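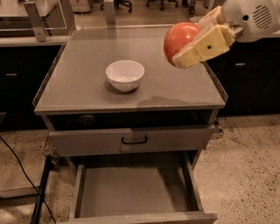 Colix Press Office

**Nokstead, Sep 9, 2025** - Colix has announced that its grey storage cart will be supplied to shared kitchens across Nokstead, following an agreement with the housing provider Asesow. The first 40 carts will be delivered before the end of the month and the remainder in December.

The cart, sold under the name Trevor, is intended for kitchens where worktop space is short and several households keep their crockery in the same room. It has a flat top with a thin raised lip along its edges, suitable for setting out bowls and fruit. Under the top is an open recess, with a closed drawer beneath it and a large, deep drawer at the bottom. The black U-shaped handle on the upper drawer is set centrally.

Asesow manages 947 homes in the town, many of them served by a common kitchen. Residents in 14 buildings were asked earlier this year what they would most like to see improved, and storage was the most frequent reply.

"Residents asked for somewhere to put a serving bowl down and somewhere to keep the larger pans," said a spokesperson for Asesow. "The deep bottom drawer was the feature they mentioned most often."

Each kitchen will receive two carts. Colix will deliver them assembled and will take away unwanted shelving on the same visit - there is no charge to residents for either service. Building managers will receive delivery dates in writing.

Enquiries should be addressed to the Colix press office in Nokstead.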